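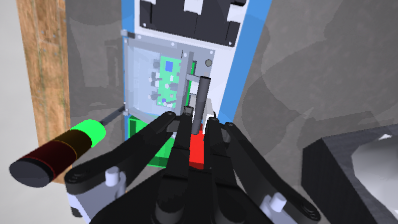
Unit 6 handout: Putting a robot on the service bench

Read before the seminar. Bring a pen, since you will be marking up the task sheet from section 3.

1. Where we are

Last unit dealt with robots bolted to a line, doing one thing all shift. This unit deals with bench work: opening a control unit, getting at the board behind the cover, fitting or pulling a part, closing up again. Companies have been slow to automate this, and the reason usually given is that hands are cheap and units are all different. Now there are fingered grippers and decent simulators, and the sales talk has changed.

The pictures in this handout are computer renderings. Please keep that in mind all the way through. A rendering can tell you how a job was laid out by whoever built the model. It cannot tell you how the job goes at twenty to four when the part in the tray is the wrong revision.

Our case is Clerkent, a repair shop for control units. It bought a planning package called Stalix from a supplier named Wimis. The bench had two technicians before the project and it has two now. Management counts this as proof that no jobs were affected. I would like you to be able to say, by the end of the seminar, why that is a weak claim.

2. What the plan promised

The Wimis proposal said the gripper would take over "handling" and leave "judgment" to the technicians. It is a nice split on paper. Try it on the rendering that opens this handout. The black rod stands upright among the fingertips, with a red block below it and a circuit board behind a translucent cover to the left. A screwdriver is there too, its shaft close to the edge of the panel.

Which part of that is handling? Bringing fingers in around a rod that close to a board involves a decision about how near is too near. A technician makes that decision without remarking on it. In the Stalix plan it has to be written down as a number, and somebody has to pick the number. At Clerkent the technicians picked it, on top of their regular work, and their time went in the log as "support."

That word comes up all through the Clerkent papers. Watch for it. Work that moves from a person's hands to a person's attention tends to lose its name, and after that it tends to lose its pay grade.

3. The task sheet

The shop rewrote its old bench procedure for the trial. The old one ran to 2 pages. The new one has 202 numbered lines, and 179 of them are for the technician. I am not claiming that line counts measure effort. Some of those lines take a second. But read them as someone who has to do them:

– confirm unit type on screen
– confirm tray contents on screen
– stand clear
– confirm grip
– confirm release
– if grip is refused, clear the area and confirm again

There is a lot of confirming. One technician wrote on the feedback form that the day had become "waiting with my finger out." The trial report put this under comfort and seating.

For the seminar, go through the sheet and mark every line with one of these letters:

H for work the hands used to do
W for waiting or watching
R for repairing something the automation got wrong
N for work that did not exist before

Expect to disagree with your neighbor about W and R. Write the disagreement down instead of settling it.

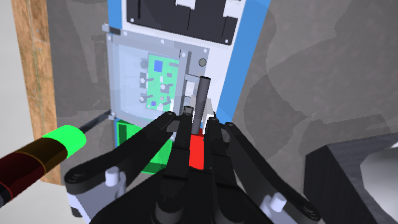 4. Simulated success and bench success

The second rendering has the red block held between the two central fingers, with the rod rising from just above it. The long outer fingers reach in from either side, and the left one partly covers a green open-topped box. Think about a person who has to see into that box, or reach it, with the gripper in place. Where do they stand? What do they wait for?

Wimis ran the job 200 times in simulation before delivery and reported the result in its first paragraph. Fine. Ask what was counted as a run, and who was in it. The model had no technician, so a technician's time could not go up or down. I don't think anyone was being dishonest. They measured what the model had in it.

Krishnan, the sister shop across the yard, got the same package in March and did one thing differently. It let the technicians stop the trial and log the stop under their own heading, with their own words for the cause. The result was a messier report and a shorter task sheet. Whether it was also a better job is harder to say – the people there were still split on that when the notes we have come to an end.

5. Points to argue over

The headcount at Clerkent stayed the same. What changed in the job that a headcount would miss?

If a technician no longer opens units by hand, how long before the shop can't fall back on that skill? Who should pay to keep it up?

Should setting clearances for the gripper be a paid task with its own title? Argue it from the shop's side first, then from the bench.

The supplier says the technicians will get used to it. People do get used to things. Is that evidence in favor of the design?

6. For next time

Hand in your marked sheet and one page on a job you know well, yours or a relative's. Pick a single motion in it that a supplier would call handling. Describe what the person is checking while they do it, and what would need to be written down before a machine could take over. Skip the introduction and start with the motion.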